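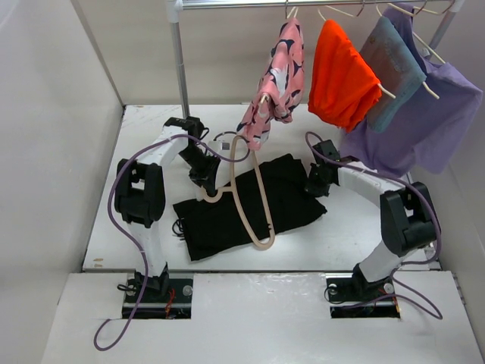

*A beige hanger on a folded black garment, with four shirts on the rack behind.*

# Why Do We Hang Clothes?

Look in a closet and you will probably find some clothes on hangers and some in a pile. Both ways work, but they do different jobs.

A hanger is shaped a little like your shoulders. When a shirt is on it, the cloth hangs straight down. The weight of the cloth pulls on small wrinkles and helps smooth them out. Air can also move around the shirt.

Folding saves space. A drawer can hold a lot of T-shirts if each one is folded flat. Heavy sweaters should be folded too. On a hanger, a heavy sweater can stretch until its shoulders have bumps.

## Start by laying it flat

Before you hang or fold something, spread it out on a table or a bed. Find the neck, the sleeves and the bottom edge. Dark cloth is harder than light cloth, because the folds and seams don't show up well. Use your hands to feel for them.

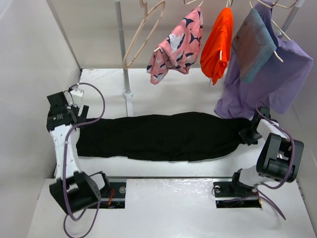
Hold the cloth near both ends and pull gently. If you pull too hard, a stretchy fabric can lose its shape. Smooth the middle with your palm.

To hang a shirt:

1. Slide one end of the hanger in through the bottom of the shirt.
2. Push it up into the shoulder.
3. Fit the other end into the other shoulder.
4. Check that the hook comes out at the neck.
5. Put the hook over the rail.

If the shirt has buttons, close the top one so it won't slip off.

**Try it:** Hang one wrinkled T-shirt and leave another in a pile. Check them both after 10 hours. Which one is smoother?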